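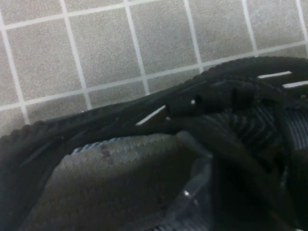 Gondeck brings yard and dock planning into one system at Kokkinos

Sostenthorpe, June. The software house Gondeck has finished the installation of its yard management system at the Murkport distribution centre of the wholesaler Kokkinos. The centre has 46 loading docks and handles 2,810 deliveries in a normal month. Until this spring the dock times were given by telephone and written in a shared spreadsheet.

With the new system, carriers book their time slot themselves over a web page. The gate office sees which lorry is expected, which one has arrived and which dock is free. If a lorry is late, the system proposes a new slot and informs the driver by text message. The warehouse staff receive the same information on their hand terminals, so they can prepare the goods in the right order.

"Our drivers were waiting too long at the gate, and we could not tell them how long it would still take," says Lefteris Psarras, head of transport at Kokkinos. "Now the driver knows his dock before he leaves the motorway. For us it was also important that the small carriers can take part without buying any equipment."

The introduction took 8 weeks and was done during normal operation. The first docks to change over were those for chilled goods, where the time slots are the shortest. Almost 900 drivers are already registered. The connection to the existing warehouse software was made with a standard interface from Gondeck.

In the next step, Kokkinos wants to include the return of empty pallets in the planning. Carriers who have not yet an account can request one at the gate office in Murkport or through their usual contact person in the transport department.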